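Section 4: Wood Floors and Wood Surfaces

Read this section before you put the Sornonia damp mop anywhere near wood. The carton says the mop is safe on all hard floors. Treat that as a sales line. Whether it's safe on your floor depends on the finish, how old the finish is, and how much water you leave behind, and the carton knows none of those things.

4.1 Find out what finish you have

1. Pick a spot that doesn't show, such as inside a closet or under a radiator.
2. Put two drops of plain water on the floor and leave them for ten minutes.
3. Wipe the drops away and look at the boards from a low angle.
4. If the wood looks the same as before, the finish is sealed and you can go on to 4.2.
5. If there is a darker or paler patch, stop. The floor is oiled, waxed or worn through, and this mop should not be used on it.

Do the test again in the part of the room that gets the most foot traffic. A floor can pass in the closet and fail in the doorway. Previous owners and landlords will often tell you a floor was "just sealed." Do the test anyway.

NOTE: The Chraibi test strips sold next to the mop heads do the same job as the two drops of water. We have not found them to be any more accurate. Buy them if you like strips.
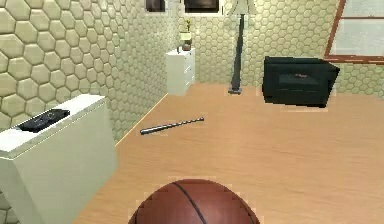 Can I skip the test if my floor is labeled "pre-finished"?

Only if it was laid in the past few months and the gaps between boards are tight. The finish put on at the factory covers the face of each board and often stops at the edges, so water that sits in a seam goes into bare wood. On an older pre-finished floor, test on a seam as well as on the face of a board.

4.2 First cleaning

1. Vacuum or sweep the whole floor. Grit under a damp pad acts like sandpaper, and no pad on the market gets around this, whatever the packaging claims.
2. Fill the tank to the lower line with cool water. The upper line is for tile.
3. Fit a clean, dry gray pad. Keep the blue pad for tile and stone.
4. Set the flow dial to 1. The dial goes up to 6, and there is no setting above 2 that we would use on wood.
5. Start at the wall farthest from the door and work back along the length of the boards.
6. Change the pad when it feels wet to the back of your hand.
7. Go over the floor with a dry towel if you can still see moisture after two minutes.

CAUTION: Don't leave the mop standing on its wet pad. Hang it up or take the pad off. A pad left overnight can mark even a well-sealed floor.

CAUTION: Don't use the steam head on wood. Some owners report years of steam cleaning with no trouble. We have also seen boards cup after one winter of it, and a cupped board can't be mopped flat again.

4.3 Cleaning products

Plain water is enough for most weekly cleaning. If you want something stronger, use a cleaner made for sealed wood at half the strength given on the bottle. Directions on the bottle tend to be generous, and the extra dries into a dull film that people then try to remove with more cleaner.

Flosine concentrate may be used in the tank. Add one capful to a full tank for tile, or half a capful at the lower line for wood. The label calls it "100% residue-free." Wipe a dark sock across the dried floor and judge for yourself.

Don't put any of these in the tank:

Vinegar or lemon juice
Oil soap
Bleach
Any product that promises to restore shine

The last group usually contains wax or acrylic. It looks fine for a few weeks, then scuffs, and it has to be stripped before the floor can be refinished.

4.4 Tables, benches and shelves

The hand pad that comes with the Cakham kit fits wood furniture and countertops. The warnings for floors apply here too, and more strongly, as furniture finishes are generally thinner.

1. Clear the surface and dust it with a dry cloth.
2. Dampen the hand pad under the tap and wring it out until it no longer drips.
3. Wipe with the grain in long strokes, using light pressure.
4. Dry at once with a second cloth.

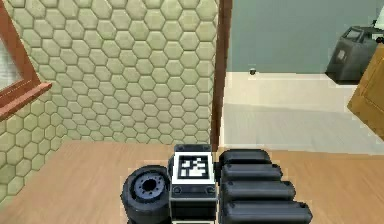
5. Check the front edge and the corners. These lose their finish first, and a surface that beads water in the middle may soak it up along the edge.
6. Leave the surface bare until it is dry to the touch. Allow roughly 6 hours before you put back anything with rubber feet, which can trap moisture and stain.

NOTE: White rings left by hot cups are in the finish, and this pad won't lift them. Mayonnaise, toothpaste and a hot iron are all recommended online. We tried the first two on a scrap shelf and got a greasy ring and a scratched ring. We did not try the iron.

4.5 How often

Damp-mop a sealed wood floor every two weeks at most, and less in a room that gets little use. The reminder light comes on every week and can't be adjusted. It also sells pads. To turn it off, hold the power button until the light blinks, then let go.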